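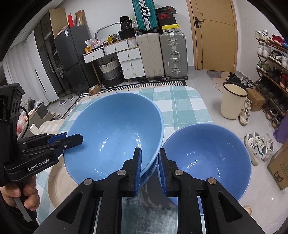

Fig. 1. Two-handed task with hand-held grippers, two light blue bowls on a covered table.

Category: Student Projects / Work and Automation

Home Work, Hand Work: Task Recording at Lumow

1. Background
Lumow pays people to do household tasks with hand-held grippers. The recordings go to Ululton, which trains robot arms on them. Our project looked at how the job changed when automatic checking (Pandik) replaced the shift reviewer in February.

2. Method
We read the logs of 2309 recordings, 1331 made after the change, and sat in on table work with bowls and plates.

3. Findings
Before Pandik, a reviewer watched each recording and talked to the operator about mistakes. Now the software rejects a recording within 420 seconds and gives a code. Operators repeat the task at once. They told us the codes are clear for dropped objects and poor for grip errors.
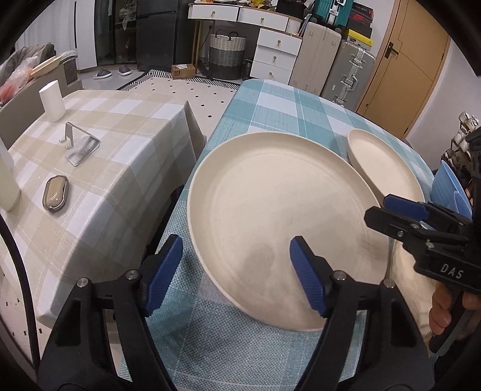 Plates came up most often in these talks. A wide rim can be gripped in many places, and Pandik accepts only some of them. Operators learned the accepted spots by trial - this was unpaid time until the pay rule was changed. The daily target stayed the same, but breaks became shorter and there was less talk between tables.

Two former reviewers now write task lists. One moved to the Zoëga site and records full time.

4. Limits
We saw one site only. The logs do not show who made each recording, so we could not compare new and experienced operators. The report was held to 3000 words with appendices, and the interview notes are in Appendix B.

Submitted 2024-11-08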